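Open day at the Dramness workshop, Girport -- did anybody go?

pelikaan_22
Posted 28 January 2022

I went to the open day of Dramness in Girport and I want to write down my impressions while they are fresh. My English is not perfect, please be patient with me.

I expected a big hall with fences and yellow arms. It is a normal room with a brick wall and pipes under the ceiling, more like the place where my brother repairs bicycles. They explained that people do the household tasks by hand with grippers, the camera records this, and later an arm must learn it from the recordings. We could stand quite near and ask everything we wanted.

The part I liked most was when the operator held the gripper up and turned it slowly, so we could see how the finger moves with the wrist. There is a square marker on the top, black and white, and the software uses it to know where the gripper is. I asked if it also works when the marker is hidden behind the arm. The answer was "for a short time yes", and then we spoke a long time about what is short.

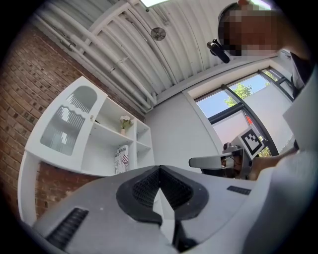 After this we were allowed to try it ourselves. My hand was tired after a few minutes. The weight is not the problem, it is that you must keep the wrist in a position which you never use at home. I took a cup, moved it to the other side of the table and was very proud. Then they showed me my recording and I had moved much too fast.

Coffee was free, parking was not.

moss_and_bolts
Thanks for writing this up. Did they show an arm doing the job on its own? I went to the Vanhove day in July and all we got was a film.

pelikaan_22
Yes, but only one task, putting a cup on a plate. I saw 2 attempts. The first was good, in the second the cup stood half on the edge and they stopped it. I found it fair that they did not hide this.

Tarn Ferry
Two goes is nothing. I could put a cup on a plate twice with my eyes shut. I don't see why people drive to Girport to watch somebody wave a plastic claw at the window.

moss_and_bolts
It's an open day, Tarn, not an acceptance test.

Tarn Ferry
Fine, but then they should say how many recordings it needs. That's the cost, isn't it? Somebody has to stand there and do it all.

pelikaan_22
I asked this also. For the cup they used 2000 recordings, made by several people. You are right that it is much work. But I do not agree that it is only waving. When you hold it yourself you notice how many small corrections your hand makes -- I never thought about this before.

oldlathe
We bought a second-hand arm from Beltholm for our shop and teach it the old way, point by point. It's slow, but I know exactly where it will go. I would not want one that learned from my wrists.

moss_and_bolts
Depends on the job. Yours picks up the same part from the same tray all day. Cups get left anywhere.

oldlathe
True enough. Is there another visit planned?

pelikaan_22
They said in July, but without a date. You must write to them before, the groups are small. If you go, take a jumper. And ask about the marker, I would like to hear if you get the same answer.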